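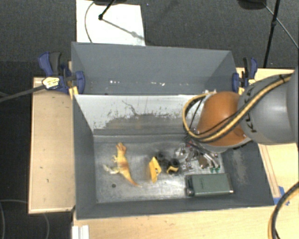
How to test a robot arm on a sorting chore: two bins, mixed items, 200 picks

Published August 27, 2024

Tidying is one of the household jobs most often promised for robots, and one of the hardest to judge from a short video. A clip shows a few good picks. It does not show how many attempts came before them, or whether a person reached in to free a stuck part. The procedure below gives a number you can compare from month to month. It uses an industrial arm, two open compartments, and a mix of toys and small hardware. The same steps work for a shop-floor parts bin.

What you need

- An arm with a gripper already fitted and calibrated.
- A bin with two compartments, or two bins set edge to edge.
- At least one camera with a view of the full floor of both compartments.
- 60 items, no more than a third of them the same shape.
- Clamps, tape, and a log sheet.

Step 1. Fix the bin

Clamp the bin at both sides. A bin that creeps a few millimeters during a run will spoil the calibration, and the error looks like bad grasping. Mark the corners on the table with tape. Check the marks every time you stop the arm. At Sollholm we lost most of an April run to a clamp that had been left half tightened.

Bare metal floors cause trouble. Glare moves when the lights move, and a worn surface gives reflections that depth cameras read as holes or bumps. You can cover the floor with a matte sheet, but then you are testing an easier job. We leave ours bare and report it.

Step 2. Choose the items

Include each of these groups:

- Soft-edged or rounded toys, such as plastic animals.
- Angular parts with flat faces.
- Black parts, wheels included, that tend to lie against each other.
- Clear or shiny pieces.
- One or two flat, boxy items that can end up against a wall.

The toy animals are usually the easy part. Legs and a tail give the gripper several places to close, and a failed grasp tends to roll the toy into a new pose. Clear parts are the hard group. The camera may return no depth at all for them, and the planner then aims at whatever lies underneath.

Step 3. Load the bin

Pour the items into one compartment from a tub held just above the rim. Do not spread them by hand. Heaps are part of the job, and a person who evens out the pile has done some of the work. Shake the tub before every load.

Step 4. Run and log

The task is to move every item over the divider into the other compartment, one at a time. When the first side is empty, the arm moves everything back. Stop at 200 attempts. Write down one code per attempt:

S - single item moved.
D - two or more items moved together.
M - missed, nothing lifted.
L - lifted, then dropped on the wrong side.
H - human help needed.

An H is logged even if the help took two seconds. Keep people outside the guarded area while the arm is live, and use the full stop procedure before anyone reaches in.

Step 5. Watch the cables

Cables strapped along the arm change shape as the wrist turns. Before the first run, move the arm slowly through its four farthest poses and look for loops that could catch on the divider or a clamp handle. Repeat with the wrist turned the other way. If a loop touches, move the strap and start the check again.

Step 6. Score

Divide S by total attempts. Report H separately and do not fold it into the misses. A run with 96 percent S and six H events is a worse result for a home than one with a lower score and no help at all - the owner is not going to stand next to the machine.

Also record the time for the last five items. Cleanup slows down near the end, when what remains is lying flat or pressed into a corner.

What our results say so far

We have run this with two grasp planners, Jilix and Riderow, on the same arm. Both clear rounded toys and angular blocks at a rate we would accept in a shop. Neither handles a flat case parallel to a wall without several tries. Riderow picks more doubles from clusters of black parts; Jilix misses more on clear ones.

On the question of whether a machine can do this chore yet: for a fixed bin, a clamped setup and known lighting, mostly yes. For a living room floor, no. The item set, log sheet and all 481 coded failures are in the Filali folder, sorted by item group. If you repeat the test with a different floor material, note it in the first line of the log.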